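Round-ended tube

A round-ended tube is a straight, hollow cylinder closed at one end by a domed wall. The form is used for holding liquids, powders and small solid items, and for protecting instruments that must be pushed into soil, grain or other loose material. It differs from the flat-bottomed tube, in which the wall meets the base at a corner, and from the conical tube, in which the wall narrows over a marked length before closing.

Geometry

The body of the tube is described by its outer diameter, wall thickness and overall length. The closed end is usually a half sphere whose radius equals that of the body, although shallower domes are common where length is limited. The line at which the straight wall passes into the dome is called the tangent line. Overall length is measured from the open rim to the lowest point of the dome, while working length is measured from the rim to the tangent line. Confusion between the two is a frequent source of ordering errors.

A half-spherical end carries internal pressure more evenly than a flat one of the same thickness. In a thin-walled sphere the stress is half of the hoop stress in a cylinder of equal radius and wall. The sharp inner corner of a flat base concentrates stress and also holds residue, which makes cleaning slower.

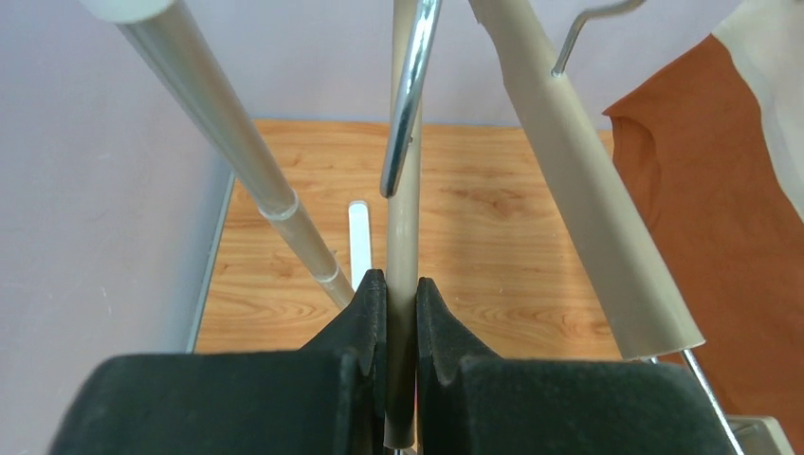
Beige tube with a rounded lower end.

Manufacture

Glass tubes are made from drawn stock. A length of stock is heated at its middle while turning, pulled apart, and each half is closed in the flame. A short puff of air into the open end evens out the dome. The piece is then annealed to remove strain left by uneven cooling.

Plastic tubes are mostly injection moulded around a polished core. The material enters at the centre of the dome, where a small gate mark often remains. The core is given a slight taper so that the part can be released, and the inner diameter at the rim is therefore a little larger than at the tangent line. Ceramic tubes are slip cast or pressed and then fired. Shrinkage in firing is allowed for in the mould.

Metal tubes may be deep drawn from a flat disc in several stages, or spun closed from open pipe. Spinning thickens the wall towards the centre of the dome, and the final closure is sometimes welded.

Dimensional series

Tubes were long sold by maker's size, with little agreement between suppliers. The Vesholm series, drawn up by Tyra Eide, groups them by the ratio of length to outer diameter and recognises four classes. Its longest listed tube measures 126 mm. The competing Dabbas series uses only two classes and states inner diameter, a choice better suited to users who fit probes or liners. Guilan Jin compared the two and proposed a joint table in which both diameters are given. The Vesholm series is due for revision in 2032.

Faults

The dome is the part most often rejected at inspection. Thin spots arise in glass when the end is blown too far, and in drawn metal where the disc was held unevenly. Off-centre closure gives a tube that wobbles when turned between rollers. Bow along the body is checked by rolling the tube on a flat plate and measuring the gap beneath it.

Handling and storage

Since it cannot stand unaided, a round-ended tube is kept in a rack, block or tray. Support should be given at the body as well as at the end, as a tall tube resting on its dome alone is easily tipped. Tubes stored on their sides are laid in grooved trays to stop them rolling.

Related articles
Conical tube
Deep drawing
Dabbas series
Hoop stress
Tangent line (tubes)
Vesholm series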